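Search tips and how-tos... Enter keyword Go

Hosting > Food tables > Snacks

How I set up a self-serve snack table

I've been putting out snack tables for years now – family birthdays, the summer block party, two baby showers and one very long board game weekend – and I used to do it the same way every time. Open the bags, dump everything on a big platter, watch people knock over the drinks reaching for the cookies. It works, sort of. But once I started treating the table more like a tiny corner store, with a rack and a tray and a basket, the whole thing got so much easier to keep going. People help themselves and I get to sit down!

You don't need a lot of gear. Mine is a clear acrylic rack with steps, a flat tray, a round wicker basket and whatever is hot. I spent roughly $70 on the lot and I've used it all more times than I can remember.

1. Clear the table and leave it bare

I know, everyone wants a tablecloth. I gave up on mine. Acrylic racks slide on fabric, the hem catches on people's belt buckles, and the first spill soaks in and stays there all afternoon. A plain brown tabletop looks nice enough on its own and you can wipe it between rounds. If you really love your cloth, use a runner down the middle and keep the rack off it.

2. Pick your hot thing first

Whatever needs a plug decides where everything else goes. Sausages are my favorite because they hold well in a warmer and you can put some on sticks ahead of time. The warmer goes at one end, near the outlet, with its controls facing the side where you'll be standing. Run the cord down the back. Please don't run it across the floor where people walk (ask me about the block party of last July).

Check your warmer's wattage before you share an outlet with it. Mine is 900 watts and it does not get along with the coffee maker.

3. Give the drinks some height

Bottles go at the back, on the stepped rack. With two levels you can see the second row over the first one, so people grab what they want without lifting bottles over each other. Turn the labels to the front while you're there. I keep to one kind of drink per rack and put the others on a side table, mostly for looks.

If you're using glass bottles, fill the back step first and take them down front first. The rack stays steadier that way.

4. Put the tray in the middle and leave the basket next to it

The tray is for things people eat right away, so sandwiches, mainly. I cut mine into wedges and bring them out a few at a time, with the rest waiting in the fridge under a damp paper towel. Set them down one by one with a little space between. A crowded tray looks generous for five minutes and then the first person pulls out a wedge from the middle and takes two fillings with it.

The basket starts out with nothing in it. I like to get the positions right before any food goes in, and a wicker basket is light enough to shuffle around until the table looks balanced. 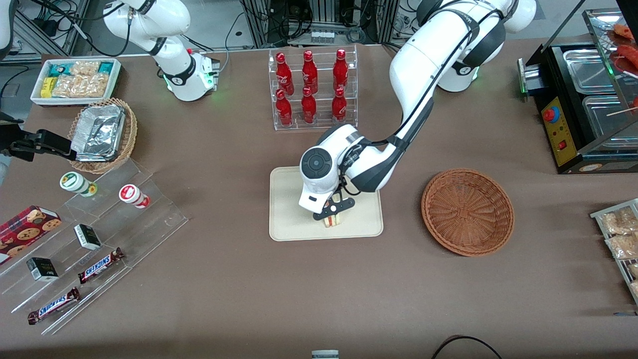
5. Sort the packaged stuff by shape

I used to sort by sweet and salty. Now I go by shape and it's much neater. Bars lie flat in the compartments of the acrylic stand, where the dividers keep them from skating around. Small boxes can stand up beside it. Round tubs go at the low end, lids facing out, because a tub on the top step will find a way to roll off. If a cylinder wants to lie on its side, let it, as long as there's something behind it.

A bigger box, like shortbread cookies, goes at the outside of the group with its name facing the guests. I leave it closed to begin with and open it when the bars start getting low.

6. Use the basket for wrapped things only

Anything in foil or a sealed packet is fine in wicker. Crumbs are not! I lost a whole evening once picking powdered sugar out of the weave with a toothpick. If you want loose cookies in there, line it with a cloth napkin first.

7. Cans get their own holder

Cans lying on their sides in a small clear holder take up hardly any room, and it can sit in a corner of the table away from the bottles. Two at a time is plenty for a small group, and the spares stay cold in the fridge. Wipe them dry before they go out or you'll have a puddle under the holder.

8. Do a reach test

Stand where your guests will stand and reach for one thing of each kind. Can you get a candy bar without your sleeve going through the sandwiches? Can you get to the basket with a plate in your other hand? Move whatever gets in your way. I usually end up pulling the basket closer and turning the stand a little. On my table a slant works better than lining everything up with the edge, and the labels are easier to read from both sides.

Then take a look from right over the top. It's the quickest way to spot gaps and pileups. A Snickers on the middle step, the strawberry-looking lid down at the end of the stand, the foil packet in its basket, the tray off to the left with open table in between – I'm happy with that kind of spacing. 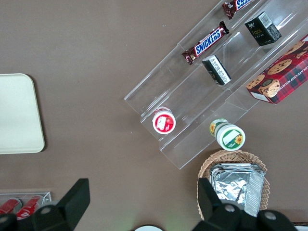
Neditz, 11th January

A few additions, as I've had some messages since I first put this page up.

Several of you asked where the rack is from. I got mine at Waven, in the kitchen section, but any clear stepped stand will do. Ploltis has one with taller dividers that should be better for skinny bars. Wash it by hand with dish soap and a soft cloth. Paper towels scratch it, and so does the green side of a sponge.

On sandwiches, I wouldn't leave them out longer than you'd leave out any other cold food. Two hours is my limit, less if it's hot in the room. Whatever's left on the tray after that goes in the trash.

And for whoever wrote in about a big crowd (200 people, good luck!), I'd set up several small tables like this one before I'd try one giant one. Same layout on each, so whoever is refilling can do it without thinking. Keep the spare bars and boxes in a crate under each table.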